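Can a machine do it yet? Chores, small parts and what to keep doing by hand

We get asked this a lot on the tips page, so this is where things stood when we last went through it in February.

Floors: yes, mostly. A robot vacuum copes with hard floors and short pile. Pick up cables, socks and the fringe of any rug first, and empty the bin after every run if you have a dog. Corners and stairs still want a brush.

Lawns: yes, if the lawn is flat and has a clear edge. Ours is 200 square metres and the mower manages it without help, apart from windfall apples.

Laundry: no. Washing and drying have been done by machine for decades, but the folding has not caught up. The Clustard folder we tried took shirts only, and each one had to be clipped in by hand. At 547 pounds I would sooner fold on the bed with the radio on.

Small items: not at home. Picking up one screw, cap or clip and putting it down the right way round is easy for fingers and hard for a machine. Much of the current work goes into hand-held grippers, which a person uses for the job while the movements are recorded for a robot to learn from.

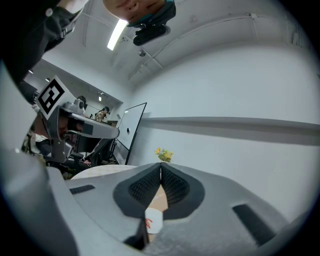 Soft finger pads help a good deal, as they give a little and do not send the part flying. The same goes for your own tools. If you sort small parts at the bench, slip a bit of rubber tubing over the tips of your tweezers – it grips better and does not mark paint.

Workshop sorting: partly. Soledad Cáceres runs the packing bench at Prosser, where a Rura arm fills boxes of 600 washers from a tray. It is fine with washers. Anything that tangles, such as springs or split rings, goes back to the bench. The arm needs its pads wiped with a damp cloth every 4,000 picks, or it starts to drop things.

Washing up: load the dishwasher yourself. Herico has been promising a loading arm for a while, and I have yet to see one handle a wet glass. Knives point down, bowls facing the spray, nothing wooden.

Windows: the suction type will do a big plain pane. For small panes use a squeegee and an old cotton cloth.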